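The year I learned to do nothing at a table

Life & Home
2018-12-29

My grandmother had a table you weren't allowed to put anything on. It lived in the front room in Nurkville, polished within an inch of its life, and if you so much as rested an elbow on it she would appear from two rooms away with a cloth. We ate in the kitchen. We did homework on the stairs. The table was for best, and best came twice a year, if that.

So I grew up thinking of a clear table as a slightly frightening thing, and as soon as I had a flat of my own I went the other way completely. I put everything on mine. Post, keys, a sewing machine I was minding for a friend (for six years!), plants that needed the light, plants that had stopped needing anything. When people came round for dinner I would scoop the whole lot into a laundry bag and shove it in the bath, and then spend the evening praying that no one wanted a shower.

I'd still be doing it now if I hadn't gone to Brillow in July to write a piece about people who mend furniture for a living. I was there for the chairs, really. I like chairs. But the man I'd been sent to meet, Abelardo Valderrama, didn't want to talk about chairs at all. He wanted to know what was on my table at home.

I told him. It took a while. I think I got as far as the broken radio before he started laughing, and he laughed for so long that his dog came in to see what was going on.

"And where do you sit down to think?" he said, once he'd wiped his eyes.

I said I didn't, much. I thought on the bus. He looked at me as if I'd said I slept in a hedge.

Abelardo has been mending tables for most of his life, and he has a theory that you can tell how a household is getting on by which end of the table has been used. Families wear the middle, he says, where the dishes go. Couples wear one corner, because they sit close and talk. People on their own wear a tiny patch at one end, just big enough for a plate, and the rest is shelf. I went a bit quiet at that. My patch was about the size of a paperback.

He gave me homework. I was to clear the lot, keep it clear for a month, and sit at it for half an hour every day with nothing in front of me. A cup of tea was allowed, a phone was not. I said I'd try it, in the voice you use to the dentist about flossing.
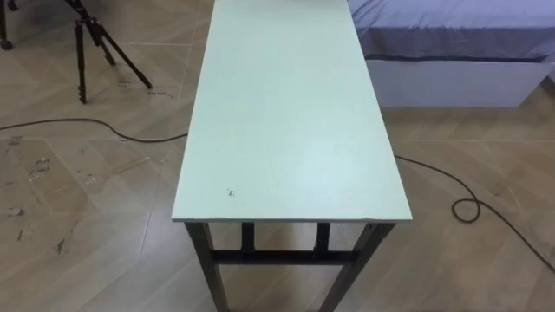

The first week was awful. I'm not a calm person, and half an hour is a very long time when you haven't got anything to fiddle with. I drummed my fingers. I got up to look in the fridge, twice, as if something might have arrived. I remembered every email I'd failed to answer since about the turn of the century, and by the fourth day I was so bored that I rang my sister in Mundov, which was cheating, and she told me so.

"You're meant to be sitting there," she said.

"I am sitting here."

"You're sitting there talking to me. Hang up!"

The second week was better, mainly because I'd stopped expecting it to be interesting. I started hearing the house. My downstairs neighbour practises the same eight bars of something on the clarinet every evening, and goes wrong in the same place, and I'd lived above her for three years without noticing. Now I was leaning forward in my seat, willing her through the tricky bit. When she finally got it right I clapped, on my own, in an empty kitchen.

Then other people started turning up. I don't mean that in a spooky way. I just found that when there was somewhere to sit, friends sat. They'd always hovered in my kitchen before, leaning on the worktop with their coats on, and I'd thought they were busy. They weren't busy, poor things, they just couldn't see a place to put a mug. One of them stayed until one in the morning and told me about her divorce, start to finish, and said at the door that she'd been meaning to tell me since the spring.

I wrote a short column about all this in the autumn, and I have never had so much post. We had 124 letters in the first fortnight, proper ones with stamps, and most of them weren't about tidying up at all. A retired bus driver from Uzor wrote four sides about the table he and his brothers did their growing up around, and how they'd drawn lots for it when their mum died, and how he'd lost and was still cross. A woman wrote to say that she'd cleared hers and hated it, that it made the room feel like a waiting room, and she'd put the fruit bowl and the jigsaw straight back. Good for her, I say. A jigsaw is a perfectly decent reason to have a table.

A few of you were very stern with me about the sewing machine. It has gone home, I promise. My friend had forgotten she owned it and had bought another one, so now she has two, and she isn't speaking to me about it just at the moment.

I'd love to report that I've kept up the half hour every day, but December happened. There was wrapping paper, there were cards, there was a large ham. For a week or so you couldn't have found a clear space with a map, and I noticed that I'd gone back to thinking on the bus and eating over the sink. I was snappy as well (ask my sister).

But on Boxing Day night, when they'd all gone, I did clear it. I put the ham in the fridge and the cards on the windowsill, wiped off the gravy and sat down with a cup of tea. The clarinet was going downstairs. She's got a new piece for Christmas, much harder than the old one, and she keeps coming unstuck in the third bar. I stayed there until she packed it in for the night, and my tea had gone stone cold, and I drank it anyway.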